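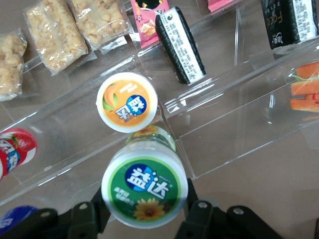

My sister keeps telling me that a person with this many tubs of chewing gum doesn't need a tray for them, a person like that needs to chew faster. She said it over the phone, with her mouth full, and I could hear that it was gum.

Well, I got the tray anyway! It's clear acrylic, long, with raised walls and dividers, and it came from the Soler outlet in Doltercombe, where I had gone for curtain hooks (I came home without the curtain hooks). I paid far too much for it and I'd do it again. The brown tabletop shows right through, so the thing hardly seems to take up any room, and I am easily pleased by that sort of trick.

The Yida tubs are what started all this. I love the lids. The green one has a sunflower on it and the orange one has a slice of melon, and both have the blue oval with the name in white characters. I can't read the small writing, so I go by the pictures, and I'm still a little disappointed that I can't find a lid with a pear on it. They used to live in the drawer with the batteries, rolling to the back every time I pulled it open, and I'd end up on my knees feeling around for them with one hand.

I spent a whole evening in September moving things in and out of the compartments. Pens went in, pens came out. The Ostar hand cream went at the far end, then came back because I use it more than I thought. I tried the tubs lying down and I tried them standing up, and I changed my mind 5 times before I went to make tea. Lying down, you get the lid facing you, and I do like looking at that melon. Standing up, they're easier to grab on the way out the door.

The old Tratau basket is going to the hall for gloves and keys. It has a loose handle I keep meaning to glue. I'll still need the curtain hooks too, 30 of them, so I suppose I'm going back to Doltercombe, and my sister has already asked me to bring her a tray.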